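About the Haverford School of Household Arts

The Haverford School of Household Arts offers day and evening instruction in cooking, food preservation, home sewing, and household accounts to adults living in Murnville and the surrounding townships. The School is an independent, nonprofit institution. It receives no tuition from residents who qualify under the Open Place policy described further down this page.

Our History

The School began as a winter canning course held in two rented rooms above a hardware store on Skikow Street. Its founder, Nana Akolgo, had taught home economics in the public schools and believed that adults who had missed such lessons in their youth should have a place to receive them. Enrollment grew steadily, and the School moved to its present building on Haverford Avenue after the former telephone exchange was offered for sale. The building was renovated in stages. The teaching kitchens opened first, followed by the sewing hall and the reading room.

Ms. Akolgo served as Director until her retirement and remains a member of the Board. She was succeeded by Shahab Parsa, who had been head of the evening division. Mr. Parsa introduced the household accounts program and the arrangement under which students may divide one course across two terms.

Our Purpose

The School exists to teach the ordinary skills of running a home to any adult who wishes to learn them. Instruction is practical. Students prepare full meals, complete finished garments, and keep a working set of household books for the length of the term. No previous training is required for any first-level course, and instructors are asked to assume none.

Programs of Study

The School offers 9 certificate courses, each lasting one term. Cooking is taught at three levels. Food preservation covers canning, drying, and pickling, and includes a unit on safe storage. Sewing is taught at two levels, with a separate course in mending and alterations. The remaining courses are household accounts and home nursing.

Class size is limited to 8 students in the kitchens. The limit is firm, and instructors may not admit additional students. Those who cannot be placed are entered on the waiting list in the order in which their forms are received.
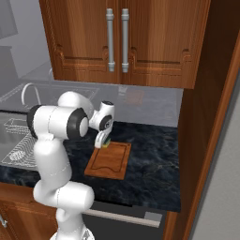
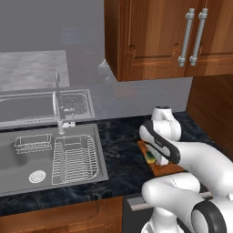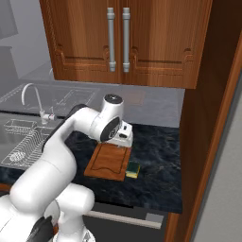
Dark marble counter and wooden cutting board

Students in the cooking and preservation courses receive a printed course book at the first meeting. Aprons are provided. Students should bring their own closed shoes and a covered container for taking food home. Knives from home may be used only after an instructor has checked them.

A certificate is awarded to each student who attends the required meetings and completes the final project. In the cooking courses, the final project is a meal planned, budgeted, and served by the student. In the accounts course, it is a full set of monthly records with a written summary. Projects are marked as complete or incomplete, and an incomplete project may be presented again in the following term.

The Josomum Reading Room

The Josomum Reading Room holds the School's collection of cookbooks, pattern books, and household manuals, many of them given by former students and their families. Community cookbooks from local churches and granges form the largest part of the collection. Books may be read in the room by any member of the public during office hours. Enrolled students may borrow up to 2 books at a time. Pattern books do not leave the building, although tracing paper is available at the desk.

Faculty and Staff

Courses are taught by part-time instructors with working experience in their subjects. Several are former students of the School. All kitchen instructors hold current food safety certification, and new instructors assist in a course for one full term before leading their own.

Admission and the Open Place Policy

Admission is open to adults of any background. A portion of the places in every course is kept for residents who are unable to pay tuition. Applicants for these places complete the same form as all others, and instructors are not told which students hold them. In the last full school year, the School enrolled 172 students.

Forms may be collected from the front office or requested by mail. The office is closed during the last two weeks of December.

This page was last reviewed by the Office of the Director on October 12, 2021.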